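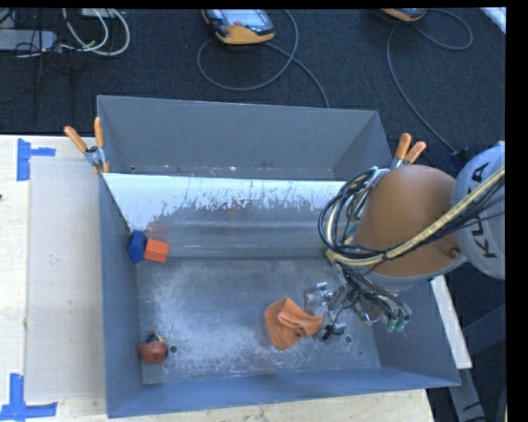 Small parts get lost in deep boxes, so I keep mine in an open metal bin on the bench. Mine came from Cavholm and has taken plenty of scratches. A few habits keep it useful. Leave most of the floor bare. A couple of blocks pushed together at the left end and one orange cloth to the right of center is a good amount for a bin that size. If it has holes in the floor, keep screws and washers in a lidded jar, or they will end up on the tabletop.

Cloths hold grit. Shake them out over the trash before they go back in, and wash them apart from kitchen towels.

To clean the metal, tip the bin out, brush the corners, and wipe with warm water and a drop of dish soap. Dry it right away. For stuck paint, use 600 grit paper with a little water and go lightly. Scratches will stay. I do this every 6 weeks, and once more in October before the garage gets cold.

Put felt pads under the bin if your bench top is soft wood.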